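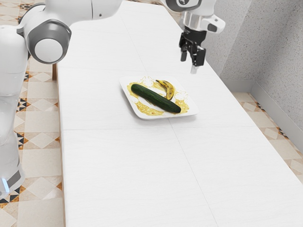
About Dredton

Dredton is a small Bible school that teaches people who are mostly busy doing something else. Our students drive trucks, fix teeth, raise children, serve time, and preach on weekends to congregations that could fit in a minivan. They want to read Scripture properly and be useful to a church. We try to help with both, and we send grades.

We get called a seminary sometimes. We are flattered, and we correct it, usually by the second phone call. Seminaries have quadrangles. We have the upper floor of a former carpet showroom, and if you visit in July you will notice that carpet smell has a long memory.

How we started

Three churches within driving distance of each other all lost their pastors in the same winter – one to retirement, one to Arizona, and one to a disagreement over a parking lot that we have been asked not to go into. The people left holding the pulpit were deacons and Sunday school teachers. They could pray and they could make coffee. What they wanted was somebody to tell them whether the sermon they had written was any good.

So the three churches pooled their money, which took very little pooling, and started an evening class on the Gospel of Mark. The plan was to finish Mark by spring. We finished Mark the following spring. By then people were asking about Romans, and we had a school on our hands without having held a single meeting about founding one. The meetings came later and have more than made up for it.

What we teach

The main course is the Certificate in Church Ministry. Most students take it one class at a time and finish when they finish. It covers the Old and New Testaments, church history, basic doctrine, preaching, and pastoral care, along with a short unit on reading a budget that alumni tell us was the only part they used in their first month.

Sater is our correspondence program. It runs on paper, by mail, and was built for people who can't get online or aren't allowed to. A good many Sater students are in prison, and a few are on fishing boats. Everyone gets the same lessons and the same red pen. A Sater reader writes back on every assignment by hand, and some of our readers have had to be spoken to about their handwriting.

Tritia is the preaching workshop. You preach for twelve minutes, your classmates tell you what they heard, and you find out how far that is from what you said. It is held in the evening, starting at 7 p.m., and ends when everybody's feelings have been accounted for. Bring a snack to share. Bring a short text. Please do not bring Leviticus your first time.

What we believe

We hold to the historic creeds, the authority of Scripture, and salvation by grace through faith. Our full statement of faith is available from the office, and it is shorter than you fear. On matters where faithful Christians have disagreed for centuries, our teachers disagree too, often in the hallway. Students are expected to learn the other side's argument well enough that the other side would recognize it. We take off points for straw men.

Who comes here

You don't need a degree, a title, or a tie. You do need to be able to read, write a page, and take a correction. We ask for a letter from a pastor or chaplain who knows you. If the letter says you are humble, we will assume you wrote it.

We cap enrollment at 80. People have suggested we grow, and we have looked into it. Past that number the readers stop knowing whose paper they are holding, and the stairs become a fire code matter.

What it costs

Each class is $100, books included, and has been for long enough that our accountant has stopped bringing it up. Sater students pay nothing. The difference is made up by churches, by former students, and by an annual pie auction at which grown men have behaved badly over rhubarb.

The library

The Yusuf Library is named for the Joseph who turns up in Genesis with a coat and leaves with a grain policy. It seemed right for a place that stores things up against lean years. The collection came mostly from retiring ministers, so we are very strong on commentaries and own more copies of certain devotionals than any building should. Borrow what you like. If you find somebody's old sermon notes tucked inside, leave them there – the next reader may need them more than you do.

Visiting

Classes are open to visitors any evening we're in session. Come up the back stairs, since the front door belongs to the tax office, and they have been patient with us. Sit anywhere except the green chair, which tips. If you would like to apply, ask for a form on your way out, or write to the office and we'll mail you one with a sample lesson. Allow three weeks for a reply in the fall, when the first papers come in and everyone is grading.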